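Home | Manuals | Eltow Arm Kit | Section 6 | Downloads | Contact

6. Setting up the table-clearing task

6.1 Scope

This section covers single-arm clearing of light household items from a covered table into a tray. It applies to one item at a time. Sorting, stacking, wiping and dish loading are not supported in this release. A person clears the same table faster in every case we have timed, and operators should plan for that.

6.2 What to expect

In acceptance runs at Stokport, supervised by Wen-hsiung Fang, the arm was given 899 pick attempts on mixed tableware and packaging. Rigid cups and boxes gave little trouble. Of the attempts, 378 used clear plastic, and almost all of the failures came from that group. Treat the task as supervised work. Do not leave the arm running in an occupied kitchen or on an open shop floor.

6.3 Preparing the table

1. Switch the arm to HOLD.
2. Cover the table with a plain matte cloth. Pull out large folds. Small wrinkles are acceptable.
3. Route loose cables along the side or back of the table, outside the pick area.
4. Place the tray with its long side parallel to the front edge. A few degrees of rotation will be corrected at calibration.
5. Run TRAY FIND from the Stoseo panel. If the tray is not found, change it for one that contrasts more with the cloth.

Note: Shiny trays return false edges. Use a matte floor if one is available.

6.4 Picking a bottle

1. Empty the bottle and close the cap. Liquid shifts the load during the lift.
2. Lay the bottle on its side behind the tray, leaving a strip of cloth between the two.
3. Select BOTTLE, SIDE and set the grip limit to 70.
4. Start the approach. The gripper should come down over the label, where the depth reading is most reliable. 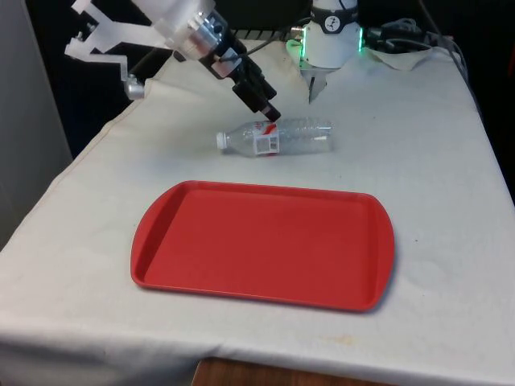
5. Check that the fingers will close across the body. If they are lined up with the neck, press BACK and repeat step 4.
6. Press CLOSE, then LIFT. Wait for the steady tone before pressing PLACE.

Caution: Keep hands clear of the tray during PLACE. The arm does not detect fingers.

Caution: Do not raise the grip limit to cure slipping. Thin bottles collapse and spring out of the fingers. Replace the Szewczyk finger pads first.

6.5 Pad wear

Inspect the pads at the end of each shift and replace them after 600 cycles. Reset the counter under SERVICE > PADS, then repeat TRAY FIND before the next run.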